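3.2 Gripper set-up and pad care

Both hand-held grippers at the Jarkbridge station were checked before each session. Finger screws were tightened, pads were wiped down and the lens was cleaned. Pads were replaced after 300 grasps, or sooner if the ridges had rounded off – a fault that showed up first on smooth fruit.
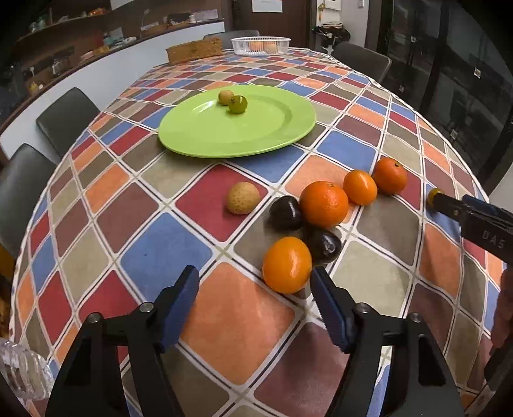 Figure 4. Gripper with blue ridged pads, fingers open, at the fruit-sorting table.

Merike Grīnberga argued in review that a fixed count was too generous for citrus, and that the pads should come off at 178. We kept the original limit but logged wear separately for each finger. Of the 3,406 grasps recorded in June, 129 were repeated after a pad change.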